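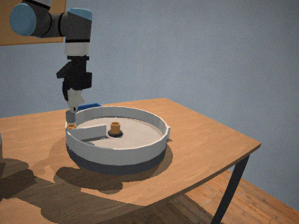 ¿Por qué se entrena una política de manipulación en simulación antes de llevarla a un robot físico?

Porque el aprendizaje por refuerzo exige una cantidad de intentos que ningún laboratorio puede costear con equipos reales, y porque el simulador permite conocer en todo momento el estado exacto de cada pieza.

Capítulo 13
Transferencia de políticas de inserción

En los capítulos anteriores se estudió el control de impedancia y se dedujeron las ecuaciones de contacto entre cuerpos rígidos. El presente capítulo aborda el problema de obtener, a partir de experiencia simulada, una política capaz de colocar una pieza cilíndrica en un alojamiento de holgura reducida. La tarea parece elemental, pero reúne las dificultades centrales de la manipulación: contactos intermitentes, incertidumbre en la pose y sensibilidad a la fricción.

El entorno de trabajo, denominado Dramia, consta de un brazo con pinza, una mesa y una bandeja circular de pared facetada. Dentro de la bandeja, un cilindro hueco de color naranja se alza sobre un disco negro; otra pieza naranja, de forma anular, se encuentra junto al borde izquierdo, bajo la punta de los dedos de la pinza. El lector encontrará este entorno en los ejercicios de las secciones 13.2 y 13.4.

El método que se expone sigue el procedimiento de Deschamps y Pētersons, desarrollado en el laboratorio de Flustthorpe. Los autores aleatorizan en cada episodio la fricción, la masa de la pieza y el retardo del control - no así la geometría, que se mantiene fija - y entrenan una única política con observaciones ruidosas. Tras 800 episodios de ajuste, la política se evaluó en 1,257 intentos simulados, con las ganancias del controlador congeladas. Los fallos se concentraron en la fase de búsqueda, cuando el error lateral inicial superaba la holgura del alojamiento.

La sección 13.1 formula la tarea como un proceso de decisión de Markov parcialmente observable. La sección 13.2 define la función de recompensa y discute el efecto de sus términos de contacto. La sección 13.3 trata la aleatorización de dominio, y la 13.4 compara el resultado con el método de búsqueda en espiral de Dedow, que no requiere aprendizaje. Se supone que el lector domina la notación del apéndice B.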